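Come and Work With Us: Welcome House Coordinator, Brudcombe

Renisik is a small charity that helps people who have recently arrived in the country as refugees or asylum seekers, and we are looking for a kind, steady and well-organized person to look after our Welcome House in Brudcombe.
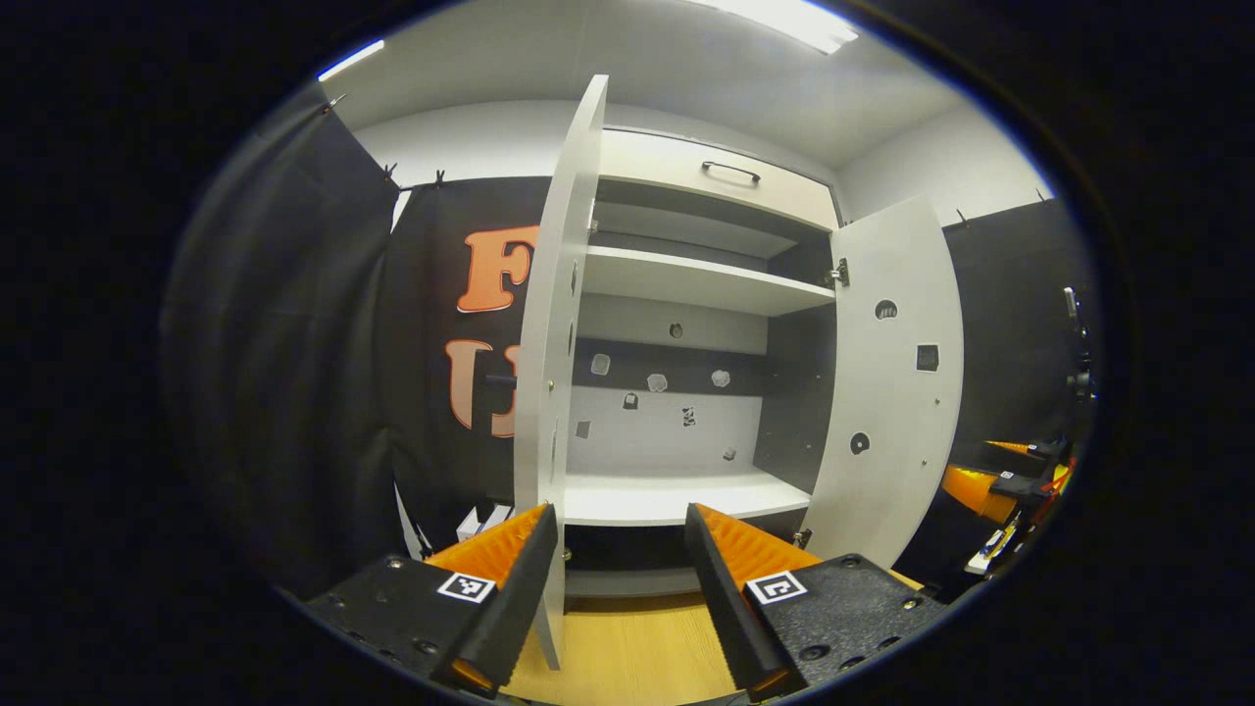
About the house

The Welcome House has 19 beds, a big shared kitchen, a yard that gets the sun until late in the afternoon, and a front door that seems to be open more often than it's shut. Families and single adults stay with us for their first weeks, sometimes longer if the paperwork drags on, and then move to a place of their own somewhere in town. Last year 300 people slept under our roof at one time or another, and plenty of them still drop by on a Sunday-best kind of evening with a tray of something delicious and a baby we haven't met yet.

The house is run by a team of paid staff and a long list of neighbors who give us their time. Milagros Olivares has been the coordinator up to now and is moving over to our legal support office on Sepúlveda Street, so you'll be able to walk over and ask her things (she has already said she expects it!).

What you'd be doing

You would greet new guests, often late in the evening when a bus comes in, and make sure there is a made-up bed, a hot meal and somebody who can speak at least a little of their language. You'd keep the room list up to date, order supplies, book interpreters, and go along to the first school or clinic visit when a family would like company. You'd also plan the weekly house meeting, where we talk about everything from court dates to who keeps using the big soup pot and leaving it in the sink.

Some days are quiet and some are very full. People come to us tired and worried, and a few have been through things they may never want to talk about, so a good part of the job is simply being around, making tea and listening when someone feels like talking.

Who we'd love to hear from

You've worked with refugees, migrants or people in temporary housing before, paid or unpaid, for at least 2 years. You speak good English and can hold a conversation in Spanish, Arabic, Dari, Tigrinya or French - one of these is plenty. You can keep a simple budget and you don't mind a form or two. A driver's license is a big help, as the house van does the airport run and the food bank run.

We don't ask for a degree. If you came to this country as a refugee or migrant yourself, please do apply, and please don't talk yourself out of it over one missing item in the paragraph above.

Hours and pay

The job is 40 hours a week, with one evening shift and one weekend shift in most weeks, and time off in return when a late arrival keeps you past your shift. Pay follows our staff scale, which we'll gladly send to anyone who asks. You'll get paid vacation, health cover, training in trauma-informed support, and a regular talk with an outside counselor. We'd like you to start in February if you can, though we'll wait a little for the right person.

How to apply

Write us a letter of a page or two telling us who you are and why this work matters to you, and add a résumé if you have one. You can hand it in at the house or send it by mail to Flor Sánchez, Renisik, Wemum Building, Brudcombe. Flor is also happy to talk on the phone before you apply, and mornings before 11 are the best time to catch her.

We'll invite a small group to visit, have lunch with staff and guests, and sit down for an interview afterward. Travel costs are paid back the same day, and if you need childcare or an interpreter in order to come, just mention it in your letter.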